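Januar, Zelle Wirkbridge, Simulation

Weiter mit dem Greiferabgleich. Gestern lief der Anfahrpunkt an der grünen Box nach dem Update immer daneben, Versatz in Z. Zuerst TCP im Verdacht, war aber der alte Werkzeugsatz von Coman, lag noch im Projektordner und wurde beim Start mitgeladen. Rausgeworfen, Szene neu aufgebaut, Würfel wieder auf den Tisch.

Absenken auf den Boxrand jetzt mit 18 Prozent Geschwindigkeit, reicht völlig.

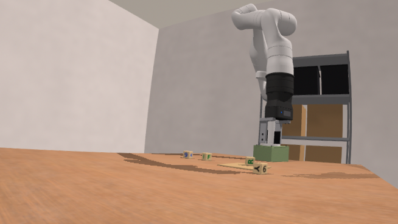
Kontaktparameter Finger/Box noch nicht sauber. Bei Schrittweite Standard zittert der Greifer, sobald er zumacht - Reibwert hoch bringt nichts, Dämpfung auf 400 schon eher. Bitte nicht wieder auf 100 zurückstellen, das war der Wert von Bonby und passt nur für deren Backen!!

Log 324 aufheben, da ist der Ruckler im Handgelenk drin. Kommt vermutich vom Achslimit, Achse 6 geht beim Rückweg fast auf Anschlag. Zwischenpunkt einfügen, dann nochmal.

Offen:
- Kollisionsmodell Regal vereinfachen, rechnet ewig
- Würfel Masse prüfen, steht auf Null?
- Zerport-Export erst wenn Dämpfung fest ist
- Sicherung vom Werkzeugsatz auf das Laufwerk, machen wir imer noch von Hand

14:30 Neustart, Lauf mit neuem Zwischenpunkt angeworfen.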